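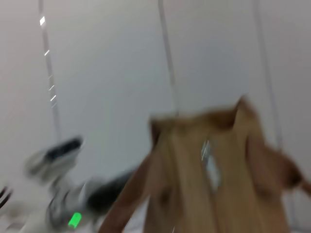
Trabalho de grupo, Geografia e História Local, 2.º período
Versão quase final (falta rever a bibliografia)

# Stastbridge: como uma povoação de passagem ficou

## 1. O que queríamos saber

Stastbridge é uma povoação pequena na margem esquerda do Rurus, no ponto onde a estrada velha desce do planalto e atravessa o rio. Toda a gente passa, pouca gente pára. A pergunta do trabalho era simples: porque é que há ali uma vila e não só uma ponte?

Hipótese inicial: a ponte veio primeiro e as casas depois. Estava errada, ou pelo menos meio errada (ver ponto 3).

## 2. Método

- leitura dos livros da paróquia, os que estão digitalizados
- mapas antigos, três no total, um deles muito mau
- 22 entrevistas curtas a moradores
- duas visitas em novembro, a segunda com chuva o tempo todo

As entrevistas foram feitas à porta das pessoas ou no café. Sem gravador, só apontamentos. Isto é uma limitação e sabemos que é. Algumas respostas foram passadas a limpo no autocarro e pode haver trocas de pormenores, embora tenhamos comparado os cadernos uns com os outros.

## 3. Resultados

### 3.1 O vau e a barca

Antes da ponte havia um vau, usado no verão, e uma barca no resto do ano. O barqueiro pagava renda ao dono das terras de Clender, a quinta grande a norte. O nome Clender aparece nos mapas antes do nome Stastbridge. Ou seja, a quinta é mais velha que a vila. No mapa mais antigo há só a quinta, o rio e seis casas junto à barca. Sem igreja e sem ponte.

A estalagem aparece a seguir. Quem chegava tarde e apanhava o rio cheio tinha de dormir em algum lado. Daí o ferreiro, daí o forno. Portanto as casas vieram com a barca e a ponte foi feita onde já havia gente, o contrario do que pensávamos.

### 3.2 A ponte

Três arcos, pedra da zona. O do meio foi refeito depois de uma cheia. Os livros da paróquia falam da cheia mas não dizem quantas casas se perderam, só que a missa passou para o celeiro da quinta durante um inverno.

O nome da vila vem da ponte, isso é evidente. O "Stast" ninguém nos soube explicar bem. Ouvimos duas versões: que era o apelido de um mestre pedreiro, ou que é uma corruptela de uma palavra antiga para "paragem". Não encontrámos documento para nenhuma.

### 3.3 A ribeira de Pan

O Pan é um afluente curto, entra no Rurus logo abaixo da ponte. Teve moinhos. Sobra a parede de um e a levada, hoje cheia de silvas. Quando os moinhos fecharam a vila perdeu metade do movimento ao sábado, que era dia de levar o grão, e segundo os moradores mais velhos nunca recuperou.
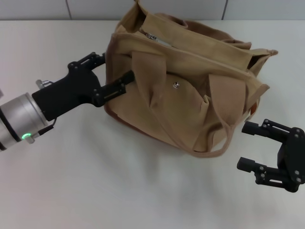

Uma moradora discordou logo disto quando lhe lemos o rascunho, dizendo que os moinhos já estavam parados no tempo da avó dela e que quem matou o comércio foi a estrada nova, porque os camiões deixaram de passar à porta da estalagem e em poucos anos fechou tudo daquele lado da rua. Pediu que puséssemos isso no trabalho. Está posto.

Fomos confirmar. As duas coisas podem ser verdade: o último moinho fechou antes da variante, mas a estalagem só fechou depois. Falta-nos a data certa do fecho do moinho, o registo da câmara tem uma folha em falta.

### 3.4 População

O último número que encontrámos é de 291 habitantes, já contando com os lugares à volta. A escola primária fechou, as crianças vão de carrinha. Há casas recuperadas por gente de fora, sobretudo na rua que desce ao rio, ocupadas no verão e fechadas no resto do ano.

Nas entrevistas, quase todos falaram da ponte com orgulho e da estrada nova com irritação. Quase ninguém falou da barca. Do Clender só os mais velhos, e sempre como "a casa", nunca pelo nome.

## 4. Discussão

A vila nasceu de uma espera: as pessoas tinham de parar e alguém lhes vendia pão e cama. A ponte encurtou a espera mas trouxe mais trânsito, e durante muito tempo isso compensou. A variante tirou o trânsito e não deu nada em troca. É esta a nossa leitura, discutível (ver a objeção acima).

Comparar com outras travessias do Rurus teria ajudado muito. Não houve tempo.

## 5. Problemas

- o mapa intermédio não tem escala, as distancias foram tiradas a olho
- poucos entrevistados com menos de trinta anos
- não conseguimos entrar na quinta, o portão estava fechado nas duas visitas
- o ponto 3.2 depende de uma só fonte

## 6. O que falta

Bibliografia em ordem alfabética. Legendas dos mapas. Passar o anexo das entrevistas para tabela. Confirmar se o marco de pedra ao pé da ponte é da quinta ou da estrada, há quem diga as duas coisas.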